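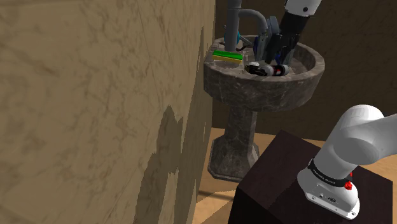
How long does the grey water tank take to drain through the new line? Eleven minutes from full, at 720 litres.

Sep 4, 2018

Second timed run at the Gulel block. Filled the tank to the 720 mark, opened the valve, logged the level each minute. Flow held steady until the last quarter, then dropped as the head fell. Petronella Adams wants the 1,000 litre tank instead. I have no objection, but the slab would need checking first.

Replaced 2 washers on the Rurkis filter. The old ones had gone hard and took some picking out. Mesh rinsed, housing hand tight only.

Laurinda Pinheiro rang about the colour of the pipe labels. Purple, per the drawings. She will reorder.

Garden line still weeps at the elbow by the lemon tree. Shut it off overnight with a bucket underneath. Need thread tape and a 500 mm offcut from Rocha.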